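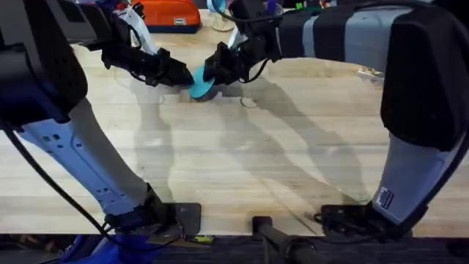

5. Setting up a two-arm handover in Caso

Right, you've got both arms talking to Caso and you can wiggle them about from the jog screen. If you can't, go back to section 4, because nothing below will work (I tried skipping it once and lost most of an afternoon).

A handover, as far as Caso is concerned, is three states: one arm holds, both hold, the other arm holds. The planner is quite happy with the first and the last. It's the middle one that needs your help, and that's what most of this section is for.

5.1 Before you start

You'll want Caso with the Salehi planner plug-in loaded. Check under Tools > Plug-ins. If it says "found, not loaded", tick the box and restart. Yes, the whole thing, sorry!

Pick something flat and stiff to practise with. A disc is lovely as it gives both grippers a rim to go for. Leave soft things until you've got the force settings sorted.

5.2 Making the handover

1. Open a new task and choose Two-arm > Handover. Caso will ask which arm gives and which takes. Don't fret about it, you can swap them later with the little arrows.

2. Set the meeting pose. I drag mine to a spot both arms can reach with their elbows out, low over the table. The reach overlay turns green where both arms are comfy. Amber will plan, but slowly.

3. Set the clearance between fingers to 11 mm. The default is 20, and with that the planner decides the two grippers can never share a small object and gives up with "no joint grasp".

4. Teach the giving grasp. Close the giver on one side of the rim and press Store. Leave the opposite side free.

5. Teach the taking grasp from the other side. Come in slowly, using the jog slider at the bottom of its range, and press Store once the fingers are touching.

CAUTION: From this point both arms hold one object, and they will fight over it if you jog only one. Press Link Arms before you move anything. Keep your hands out from between the grippers, and your other hand near the stop button.

6. Set the overlap time. This is how long both grippers stay shut before the giver lets go. I use 40 control ticks. Anayeli Zavala likes hers much shorter and her tasks do run faster, but she's tuned her force limits far more carefully than I ever have.

7. Press Preview and watch the ghost arms all the way through. Look at the elbows as well as the fingers!

8. Run it at low speed. 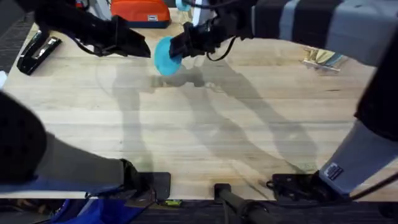
Fig. 5-2. Disc in the right gripper only, left gripper clear.

5.3 Checking who Caso thinks is holding

Open the State panel next to the camera view and compare the two. For a one-arm hold like Fig. 5-2 it should say "held: right" and nothing else. If it still says "held: both", the release signal hasn't come through, and the planner will refuse to move the arms apart. Click Clear Hold on the empty arm, then check the gripper topic names in your set-up file. Nine times out of ten I've typed one of them wrong.

Note: shadows can upset the object tracker. With both arms over pale wood you get big grey shapes across the table, and the tracker sometimes grabs the dark patch near the object instead. Turning on Colour First in the tracker settings cured it for me. Vilgot Grønli has a longer write-up on the Mondent wiki if yours keeps wandering.

Note: anything left on the table has to be in the collision map too. Cases, pouches, the stapler, the lot. Press Rescan after you tidy up, or the planner will carefully steer round things that went away ages ago.

5.4 If it fails

"Grasp lost (19)": the taker shut on thin air. Re-teach step 5.

"Link error": you jogged one arm with the link off. Open the giver, back away, start again from step 4.

Planning takes forever: move the meeting pose back into the green.

Palov grippers need one extra setting, see section 6.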